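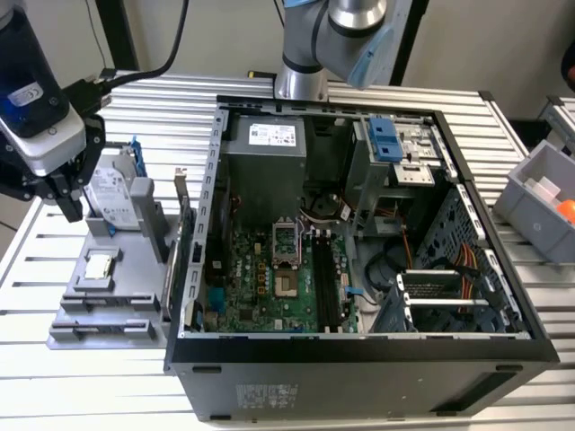 I had been promising Usa Tanasarn a visit to the Clomalcombe workshop for so long that she had stopped asking, so it was a real pleasure to finally get off the bus there one wet morning in October and find her at the door with two coffees and a pair of safety glasses for me. Clomalcombe takes old office computers apart for their parts, and Usa looks after the robot cell that does a share of the taking apart. They call it Plaso, after the little project it grew out of, and everyone talks about it the way people talk about a dog that mostly behaves.

I had pictured something much grander. Plaso is really a slotted aluminum table with a robot arm over it, and a computer tower lies on the table on its side with the panel off, so that everything inside faces up where the gripper can get at it. Next to the tower stands a gray plastic tray for the parts as they are taken out. The hard drive goes upright in the top slot and the processor lies in a shallow pocket lower down, with its silver lid showing, and there's a place along the edge for an expansion card too. I must have spent ten minutes just admiring that tray!

Usa told me the tray has given her more work than the arm ever did. The first one was a bit too snug, and a drive that went in slightly crooked would wedge itself and stay there until somebody came over with a screwdriver. Somkiat Rattanakul, who draws all the fixtures, widened the mouth of the drive slot and left the bottom alone, and the jams became rare enough that she stopped writing them down. He had his notebook with him and showed me the old sketches (there are a lot of old sketches).

Then we got to the looking after, and this was what I had come for. Every morning before the first tower goes on, Usa wipes the gripper fingers, tugs gently at the cables where they run up from the gripper, and sends the arm slowly to three spots on the tray to see that it still lands where it should. If it's off, she loosens the tray, sets it square to the table slots again and repeats the whole thing. It takes her around 60 seconds when all is well, and she was quite proud of that. The fingers are changed after 551 towers, an odd number that came from the day the first pair wore out, and it has stayed on the whiteboard ever since.

The processor is the touchy part of the job. The metal bracket over the socket has to be standing fully open before the chip is lifted, and on some older boards it likes to creep back down. Somkiat wants a small stop to hold it up. Usa would sooner have the arm check twice, and they were still going back and forth about it - very politely - when we went off to lunch.

We ate at Panagiotou, just across the yard, where the lentil soup is excellent and the portions are enormous. Afterward I had a quick look at the storeroom, where 48 towers were waiting their turn, and then had to hurry for my bus. Usa has invited me back in the spring to see the new tray, and I've already said yes.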